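마을 공방 '오토비코', 천장 손보고 다시 문 열어요

2021/11/29

그라크빌 골목 안쪽에 있는 공방 오토비코(Otovico)가 내부 정리를 거의 마쳤다는 소식을 듣고 어제 오후에 다녀왔어요. 동네 소식 쓴다는 핑계로 남의 공간 구경하는 게 제 낙이거든요. 지난 6월에 비가 샌다고 문 앞에 쪽지가 붙은 뒤로는 지나갈 때마다 불이 꺼져 있어서 이대로 없어지나 했는데, 다행히 아니었습니다!

문을 열어 준 사람은 타투 키루이 씨(Tatu Kirui). 공방을 맡은 지는 3년 됐고, 목공 수업도 직접 합니다. 인사하자마자 신발 벗지 말고 그냥 들어오라고 하시더라고요. 바닥 청소를 한 번 더 해야 한다면서요. 저는 그 말을 듣고도 괜히 발끝으로 걸었습니다.

비가 새던 곳은 지붕 이음매였대요. 처음에는 양동이만 받쳐 놓고 버텼는데 장마가 길어지면서 벽까지 얼룩이 번졌고, 결국 수업을 다 멈추고 안을 싹 비웠다고 합니다. 지붕 공사는 마사웨(Massawe)라는 작은 업체가 맡았고, 안쪽 벽 칠은 키루이 씨가 수강생들하고 나눠서 했다네요. 페인트는 미본(Mivon) 매장에서 흰색으로만 샀답니다. 색을 고르자고 하면 의견이 끝도 없이 갈릴 것 같아서 그냥 흰색으로 밀어붙였대요. (그 마음 너무 알 것 같아요. 저희 집 현관문 색도 아직 못 정했습니다.)

한동안 서서 위를 올려다봤어요. 천장이 길쭉한 살을 나란히 댄 모양이라 흰색인데도 밋밋하지가 않아요. 거기에 작은 흰색 실링팬이 짧은 봉에 매달려 있고, 옆으로 긴 형광등이 켜져 있습니다. 저는 공방이라고 하면 노란 전구 몇 개 달린 어둑한 곳을 떠올리는 사람이라 이렇게 하얗고 환한 방은 조금 낯설었어요. 키루이 씨는 톱질할 때는 무조건 밝은 게 최고라고, 분위기는 카페 가서 찾으라고 하셨습니다. 네, 알겠습니다.
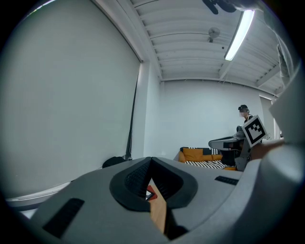
팬은 좀 더 큰 걸로 달까 끝까지 고민하셨답니다. 여름 수업에 사람이 꽉 차면 공기가 금방 답답해지니까요. 그런데 큰 팬은 긴 판재를 세워서 옮길 때 걸릴까 봐 신경이 쓰였고, 결국 작은 걸로 정했대요. 부족하면 내년 여름에 선풍기를 하나 들여놓겠다고 하시는데, 말투로 봐서는 이미 들여놓기로 하신 것 같았어요.

구석에 흰 사각 기둥이 하나 서 있는데요, 옆으로 가느다란 검은 선이 바닥 쪽까지 내려와 있습니다. 이건 아직 숙제래요. 벽이며 기둥이며 다 하얗다 보니 검은 선이 유난히 눈에 띄어서, 흰색 몰딩으로 덮을지 선 자체를 옮길지 결정을 못 했답니다. 저는 몰딩 쪽에 한 표 던지고 왔어요. 아무도 안 물어봤지만요.

왼쪽 넓은 벽은 당분간 비워 둘 거라고 합니다. 예전에는 이 벽에 공구를 잔뜩 걸어 두었는데, 막상 수업 때는 다들 같은 것만 찾더래요. 그래서 자주 쓰는 건 이동식 수납장에 넣고, 벽에는 수강생 작품을 돌아가며 걸 생각이랍니다. 벽 아래로 낮은 흰색 턱이 길게 이어져 있는데 제 눈에는 작은 작품 올려놓기에 딱이었어요. 키루이 씨는 거기 뭘 올려놓으면 발로 차는 사람이 꼭 나온다며 고개를 저으셨고요.

제일 궁금해하실 수업 얘기! 정식 수업은 2022년 초부터 시작합니다. 첫 반은 정원이 9명이고 도마와 작은 의자를 만드는 기초 과정이에요. 지난 6월에 수업이 끊긴 분들은 먼저 자리를 잡아 드린다고 하니 문자 받으시면 꼭 답장해 주세요. 답이 없어서 자리가 있는지 없는지 계산이 안 된다고 한숨을 쉬셨습니다. 새로 신청하실 분은 공방 문 앞 종이에 이름이랑 연락처를 적어 두시면 되고요, 전화는 수업 준비할 때 잘 못 받으신대요.

수강료는 아직 확정이 아니랍니다. 나무값이 올라서 예전 그대로는 힘들 것 같다고 하셨고, 정해지는 대로 문 앞에 같이 붙여 두신대요. 재료를 직접 들고 오는 분은 따로 상의하면 된답니다.

찾아가실 분은 그라크빌 사물함 건물 옆 골목으로 들어오시면 됩니다. 번지는 2114번인데 숫자판이 담쟁이에 반쯤 가려져 있어서 저는 한 번 지나쳤어요. 주차할 데가 마땅치 않으니 걸어오시는 게 편합니다. 저도 기초반에 이름 적고 왔으니까 혹시 같은 반 되시면 아는 척해 주세요. 톱은 초등학교 때 이후로 처음 잡아 봅니다.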